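Looking after a two-armed cell, one winter in

I promised Refilwe Maluleke back in the fall that I would write up how we look after the two-arm cell at Ruduveo, and she has been very patient with me, so here goes. If you came for clever software you may want to skip this one. It's mostly cables, screws, tape and cleaning cloths, with a bit of grumbling about a connector, and I will probably wander off a few times.

For anybody new to the blog: I work in the back half of a small shop in Sestcombe, where we keep a bench cell running for other people to use. They come in with their ideas and their programs and their bags of objects, and they run the arms for hours, and then they go home and I get the arms. I like it that way. I have always been happier with a hex key in my hand than a keyboard under it, and there is something very pleasant about having the place to yourself at five in the afternoon with the heater ticking and a list of small jobs.

The list is taped inside the cabinet door. It started as half a page and has grown to two sheets, front and back, in three colors of pen, and the oldest lines on it are in Hendrik Nkuna's handwriting. Hendrik built the cell before I came along. He has moved over to the Mnguni building now, but he left me his torque wrench and a coffee can of spare ferrules, and I still call him more than I should.

Every session begins with what Hendrik called the handshake. With the power off I take hold of each base and try to rock it. You push it away from you, pull it back, then try a twist. You aren't trying to win, just to feel whether there is any knock in it. If there is, I check the mounting screws first, and nine times out of ten that's the whole story. Then I move each joint slowly by hand through as much travel as it will give me, listening. A healthy joint has an even, slightly gritty drag, the same all the way along. A joint that wants attention has a spot where it changes, and once you've felt that you won't mistake it again.

After that I power up and let both arms go to their home pose with nothing on the table. I know a lot of people skip this and go straight to work, and I used to as well! But in February the left arm came up two degrees off at the wrist after somebody swapped a motor and didn't redo the zero, and we spent a whole morning blaming a perfectly good program. So now they go home first, I look at the marks, and only then does anything get put out for them to pick up.

The marks, by the way, are just paint pen. There's a thin line across each joint that meets up when the arm is at zero. They wear off, and I redraw them when I can't find them without my glasses. Refilwe has offered to engrave proper ones, and one day I'll let her.
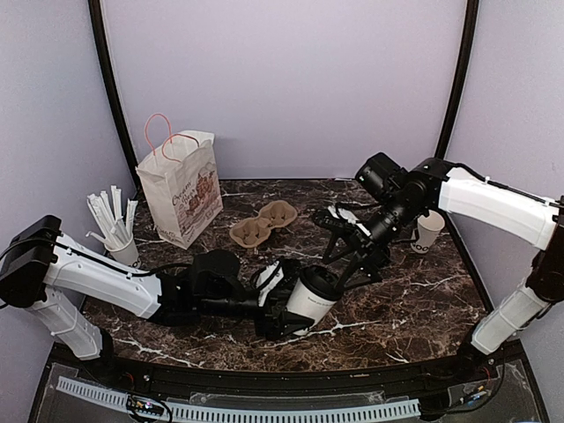 Cables are where most of my time goes, and I'd guess it's the same for anyone who keeps an arm with this many joints. The motors are sturdy and the links are sturdier still, but every wire has to get past every elbow and wrist without being pinched or tugged, and it has to do that all day long. On ours a black cable runs along the top of the long white upper links and on toward the wrists, and when the two grippers come together over something in the middle, like that takeaway coffee cup tipped over between them, you can judge how much cable you've really left yourself. Too short and it goes tight as the wrist turns in. Too long and you get a floppy loop that will find the one thing on the table you didn't want knocked over. I set the slack with the wrist turned as far as it will go, add the width of two fingers, and tie it down there. My first tries were all done with the arm sitting at home, where every cable looks wonderful, and I redid the lot of them within the month.

I use hook-and-loop wraps near the joints and plastic ties only on the straight parts of the links. A plastic tie pulled tight next to a moving joint will bite into the jacket sooner or later. If you must use one, leave it loose enough to slide, and trim the tail flush, and please turn the cut end away from where a person's forearm goes. I have the scratches.

Down along the front there's slotted duct under the rail, and I can't say enough nice things about slotted duct. Before Hendrik put it in, the wiring lived in a heap, and tracing one bad lead meant lifting out all the good ones. With the duct you bring each wire out through the slot nearest to where it's going. I did make one mistake with it, which was to fill it. Leave it a third empty if you can bear to. You'll be adding something before the year is out, you always do, and pushing a new wire into a packed duct is a fine way to loosen an old one.

That brings me to the connector. All through the winter the right arm would drop out for a second, maybe once in a session, then carry on as though nothing had happened. I changed the power supply. I changed the data cable. I moved the whole arm's wiring to a different port and wrote down which one, and then lost the note. In the end I called Hendrik, who listened to the entire saga (he is a kind man) and then asked whether I'd wiggled anything while it was running. I had not. So I ran the arm through a slow loop and went along with a wooden chopstick, nudging one plug at a time, and the fourth one dropped it out on the spot. The pin inside had backed out of its housing by a hair. It took less than a minute to push it home until it clicked. I have since ordered new housings from Nustard, 1000 to the bag, which was the smallest bag they would sell me, so if you are local and need one, please come by. Bring a jar.

While I'm on the subject of things ordered in silly amounts, I also have 1000 of the little screws that hold the gripper fingers on. Those I will use. Finger screws work loose faster than anything else on the machine, and I check them after every 45 hours of running whether or not anything feels wrong. A tiny dab of the medium-strength threadlocker helps, and I do mean tiny, on the screw and not in the hole. Never the strong stuff. I once had to drill out a finger screw that somebody had set with the strong stuff, and I said some words in front of a visitor.

The fingers themselves I take off and wash in warm water with dish soap. They pick up a film from everything they handle, and paper and cardboard are worse than you'd think, with all that fine dust. Soap, rinse, towel, and an hour on the windowsill before they go back on. I look at the tips while I'm at it. If one side has worn more than the other I swap the pair around, and if both are going smooth I replace the set and write the hours on the cabinet sheet. Then I close each gripper on a strip of paper and give it a gentle pull. It should resist all the way across. If it slides out easily at one corner, a finger is sitting crooked.

The table gets a wipe at the end of the day. A glossy top is lovely to clean, and less lovely for showing every crumb and fingerprint, so I do it last, with the arms parked and the power off at the switch. I keep the spray away from the front edge, where the boards and connectors are, and put it on the cloth instead.

Still on my list is a cover for the little board at the left end of the duct. It has been out in the open the whole time I've worked here, and I flinch whenever somebody leans over it with a drink. Refilwe has drawn something up that would clip onto the rail without any drilling, and the first print came out a bit tight at the corners. She's going to open it up and try again. I'll post the drawing when we have one that fits, and also the cabinet list, once I've typed it out and worked out what Hendrik meant by "listen for goose" in line six.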